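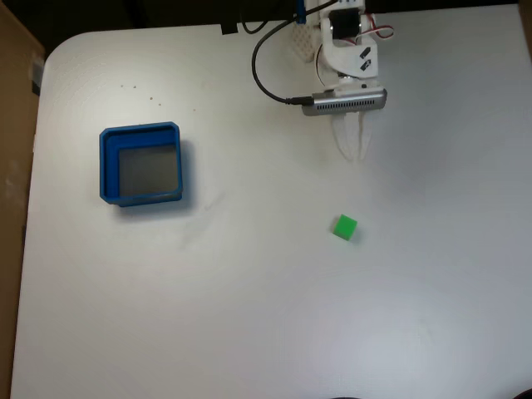
How to Get a White Tabletop Properly Clean (and Keep It That Way)

I love a white table. I have loved them ever since I brought home my first one, a Nollum with nicely rounded corners, and I love them in spite of everything they do to me. A matte white top shows you every crumb and every gray smudge you have ever made, and it does so most cheerfully at four in the afternoon when the sun comes in low. After two of these tables and more rags than I care to think about, I have settled into a routine that works for me, and I hope it helps you too.

What you'll need

A soft dry brush or an old, clean paintbrush
2 microfiber cloths
A bowl of warm water with a small squirt of dish soap
Baking soda
A white eraser, the plain school kind
A bin or tray for the small stuff

Step 1. Gather up the little things

Start with whatever lives on the table. Blocks, cubes, pen caps, buttons, that one game piece you keep meaning to put back in its box – it all goes into the bin. I like a square one with thick sides, as it doesn't tip when you drop things in from a height. Then lift the bin off the table altogether. I used to slide mine from one end to the other as I cleaned, and I'm fairly sure half of my smudges came from that!

Step 2. Brush before you wipe

Please don't skip this one. Tiny brown specks look harmless, but if there is any grit among them, a damp cloth will drag it straight across the finish. Brush from the far edge toward yourself, with light strokes, and catch everything on a piece of cardboard held just under the lip of the table. A flap from a moving box is perfect.

Step 3. Wash in sections

Dip a cloth, wring it out until it no longer drips, and wipe one section at a time with long, straight passes. Rinse the cloth often. If the water in the bowl looks cloudy, change it, or you'll only be spreading a thin gray film around.

Step 4. Go after the gray marks

Faint gray trails are often scuffs that soap won't shift. Let the table dry, then try the eraser, very gently. If the mark stays put, mix a little baking soda with water until it feels like runny toothpaste, and rub it in with a fingertip and a bit of cloth. Test it underneath the table first. On a matte finish, too much rubbing leaves a shiny patch, and a shiny patch is there for good (ask me about my old Rultent desk).

Step 5. Rinse and dry

Wipe once more with plain water, then dry with the second cloth. Get down low and look along the surface toward a window. You'll see any streaks right away.

How often?

I brush mine every evening and wash it when it starts to bother me. In November, when we're all indoors and there's always a project on the go, that can mean every other day. Between washes, a quick once-over with a barely damp cloth takes me 90 seconds, and I usually do it while the kettle boils.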